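Course handout, Unit 5: Sorting and Clearing a Table
Household Skills, evening group, Filholm
Notes prepared by Hadi Bataineh

Please read before October's practical evening. It is short, and you will do better if you have tried the exercise once at home.

1. The work surface
We use a plain table with nothing on it except what the task needs. A pale surface is pleasant to work on, but pale things are difficult to see there. A white piece on a white plate is the usual example. Pass your hand lightly over the plate before you decide that it is empty.

2. The two vessels
Each place has a flat plate and an open cup. The plate is where pieces wait, the cup is where they are kept. Leave free table between the two — students who push them close together tend to knock the cup with the wrist.

3. The order of work
Take one piece at a time. Lift it over the rim of the cup, lower it, and only then release. Do not throw. The exercise is planned for roughly 40 minutes, including 2 short pauses.

4. What to write in your notebook
Where the plate stood, where the cup stood, and which pieces you overlooked at first. Drawings are welcome, they need not be beautiful.

Plate and cup, with small cubes as the pieces:
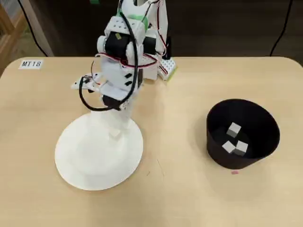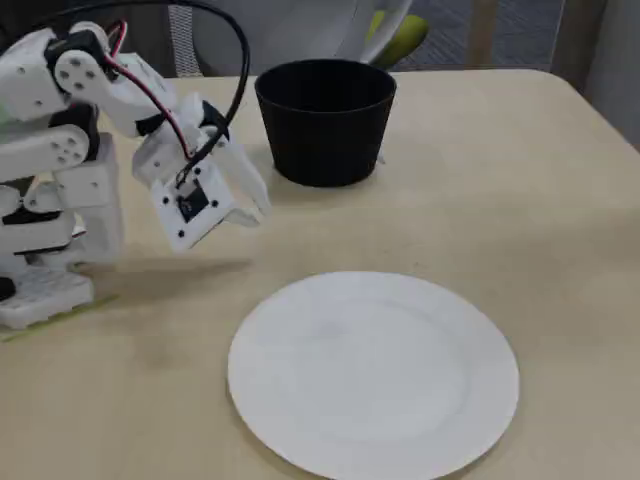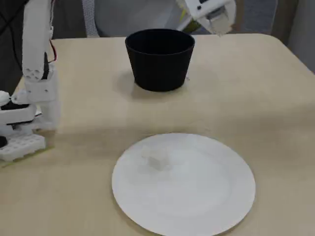
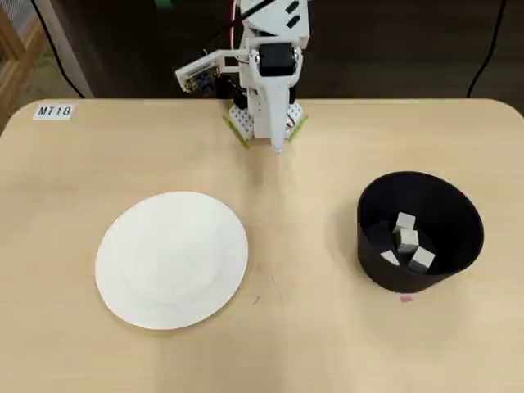
Yvette Fehr has remarked that a dark cup is harder for beginners than this handout admits, as it is not easy to judge how deep the bottom is, and she would let everyone practice first with a shallow bowl. Her groups at Kowalchuk begin in that way, and she asks that the bowl be added to the list of materials for Unit 5.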